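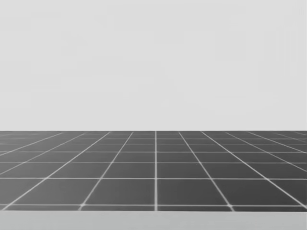 Slide 2. Who wins the Evport raffle?

Good evening. Efe Wike, some of you know me from the Killey paper. I cover local news and I've bought my share of tickets, so don't take me for a scold.

Start with the story as it ran. Woman buys one ticket at a gas station in Babalola, wins the house. Big check, happy family, front page in March. I wrote one of those stories myself. Took me 51 minutes, and most of it came off the press release.

(pause, let them look at the headline)

Slide 3. What I didn't ask

How many tickets were sold. What the house was worth and who said so. Whether she could take cash. Who paid the taxes.

I went back and asked. Drostivness, the company that runs the draw, gave me one number, 2312 tickets sold. It would not say how many were given away as "bonus entries." Asked three times. Got a brochure.

Slide 4. The odds on the poster

Poster says "1 in 600 wins a prize." Read the small print out loud here, slowly. A prize includes a free ticket to the next draw. Is that winning? I'd call it a coupon.

If someone objects that people know what they're buying: maybe. I'd like to see the evidence. The clerks I talked to thought the 600 was for the house.

Slide 5. The winner interview

Every winner says they'll keep working. Every winner says they had a feeling that day. Do the people who lost also have a feeling? We never call them.

Nneka Akinola edited my follow-up and cut this part. She thought it was mean. We still disagree. Don't go on too long about it.

Slide 6. Where the money goes

"Proceeds support local schools." Proceeds after what? I found 6 payments in the public filings and could match only two of them to a school. There may be a good explanation for the other four. I haven't heard it.

DO NOT say fraud. I can't show fraud. Say "unexplained."

Slide 7. For reporters in the room

Get the rules before you get the quote. Ask for total entries, paid and free. Call the county about the house. If the company won't answer, print that it wouldn't.

Questions. Someone will ask if I still play. Yes, sometimes. Haven't won.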